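Folding jeans for a robot, one leg at a time
Dec 9, 2023

I have been teaching a robot to fold jeans, and I am having far more fun than anyone should have with laundry.
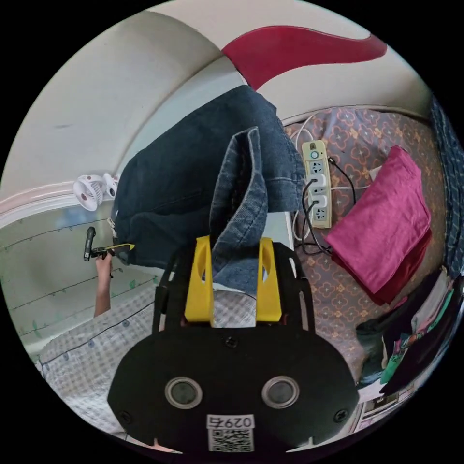 How it works

I do the folding myself, but with a gripper in each hand instead of fingers. Each one has a pair of yellow wedges that open and close, and a camera that sees roughly what a robot's wrist would see. I pinch, lift, fold and let go, and the whole thing gets saved as one demonstration. Do that enough times and you have something a robot can learn from. The arms themselves live over at the Daltdale workshop, where I get to visit them in March (can't wait!).

Before this I tried driving an arm by remote control, with a pair of joysticks and a lot of bad language. One sock took me 12 minutes. With the grippers in my hands I can feel the cloth pull, and I can tell when I've got hold of two layers when I only wanted one. It's such a difference. After the first evening I put the joysticks in a drawer and there they have stayed.

Why jeans

T-shirts flop about and you can cheat with them. Denim holds a shape, so if you grab a leg a bit too far in, the cloth stands up in a stiff little ridge and stays there looking at you. The hems are good to grip, nice and thick, but the seams are a pain when they catch in the hollow part of the fingers. I've started going in from the side on those and it helps a lot.

Both hands matter too. My left hand mostly holds a corner still while the right does the clever bit, and I keep forgetting and moving them together. The recordings where I do that go in the bin.

I work on the bed, with the rest of the clothes heaped up close by. I did think about clearing a proper table, but I fold on the bed in real life and I'd like the robot to cope with flowery sheets and a power strip near its elbow.

Where I've got to

Over 40 good folds of the same dark blue pair so far, and 2 other pairs waiting their turn. I name every batch after something silly, so this one is Gastik and the next will be Donine. The sorting script I use is called Oyewole, and it has already thrown out a few folds I was quite proud of. Fair enough, I watched them back and my grip was sloppy.

Things I'm still working on: slowing down before I let go (I snatch my hand away, and I don't want to pass that on), starting with the jeans in a proper muddle for a change, and giving my thumbs a rest. They do get sore! A strip of soft tape on the handle is next on the list.

If you've done any of this with thicker cloth, coats or towels or whatever, please leave a comment. I'd love to know how you start the first fold, and whether you go for the waistband or the legs. I'm a waistband person at the moment but I could be talked round.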